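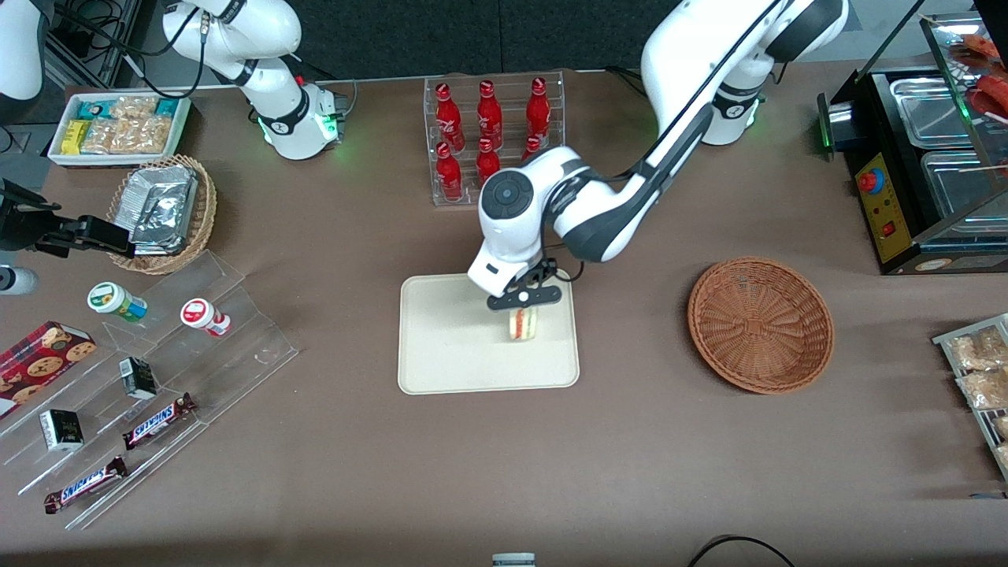 Snack table, Skallow. A small sandwich over the beige tray, with the Coca-Cola rack behind.

Snack Table at Skallow
Gallery page, posted 2021-06-14

The snack table at Skallow is a small self-contained layout: one tabletop, a few display pieces, and food and drinks that can be picked up in one hand. Mechthild Lüthi planned it and Stavros Nedeljković found most of the fixtures. This page goes with the picture and covers what we used and how we arrived at the arrangement. Names of the pieces are the ones we use on our own packing list.

The tabletop
Brown, with no cloth. We tried a white cloth first and the clear acrylic disappeared into it. Against brown the edges of the stands show up well, and so does the white snack tray. The top is 80 centimeters deep, so anything tall goes toward the back.

The bottle rack
Clear acrylic, bottles in two rows. The red bottles are the strongest color on the table and they need very little help. Indira Bangera turns them so the script faces front whenever she passes. The rack came from Gisler with a protective film on both sides of every panel, and peeling it took longer than the rest of the setup put together. If you buy one, start at a corner and warm the film with your hand.

Bottles go in after the rack is in its final place. A full rack is heavy enough that you do not want to slide it, and acrylic scratches from underneath where you can't see it happening.

The center tray
Beige, rectangular, rounded corners. It marks the middle of the layout and we leave open space around it. This is where a sandwich or a pack gets set down once it has been chosen. Xinyi Qin wanted a darker tray, and we had one from Zutia for a while, but crumbs showed on it after the first sandwich. The beige one hides them and wipes clean.

Small sandwiches
Layered, and small enough to finish in a few bites. For our own batches we chill them for an hour before cutting, with a board on top to press the layers together. A bread knife works better than a chef's knife here. Wipe the blade between cuts or the filling drags across the bread. Skip sliced tomato – it soaks the bottom layer and the whole thing bends when you lift it.

The white snack tray
Clear bags of crunchy bars, with smaller packs in yellow and teal wrappers. The clear bags let the golden color through, so they hold their own next to the printed wrappers. We sort by size before color. Small packs slip under larger bags and get forgotten if they are all tipped in together.

The wicker basket
Round, woven, used for the silver foil-wrapped packages. Foil is slippery on a flat surface and a stack will spread across the table by the end of an afternoon. The sides of the basket stop that. Wicker also brings some texture to a layout that is otherwise mostly smooth plastic and glass. Spyros Kolev brought it in from home in October and has not asked for it back.

The tiered stand
Clear acrylic with angled shelves. The angle is the reason we chose it over a flat stand: a pack on the lower shelf can be read without bending down. It belongs at the front corner, where it doesn't block the view of the tray. We had it in the center for the first 4 layouts and kept reaching around it.

Cleaning
Warm water, a drop of dish soap and a soft cloth for all the acrylic. No paper towels and no window spray. The wicker basket gets a dry brush. The two trays go in the sink with everything else.

Packing up
Bottles come out first and go back in their crate. The tiered stand travels in its original Gisler box with a folded towel between the shelves. Both trays nest, beige inside white, and the basket rides on top with the foil packages left in it. Two people can clear the whole table in 5 minutes, a little longer if the snacks have to be sorted.

Still to fix
The Skesameo labels for the shelf edges curl at the ends and we are looking for a stiffer card. Mechthild would also like another basket for fruit, though it would mean moving the snack tray closer to the rack.

Fixtures: Gisler (bottle rack, tiered stand), Zutia (beige and white trays).
Layout: Mechthild Lüthi. Page text: Indira Bangera.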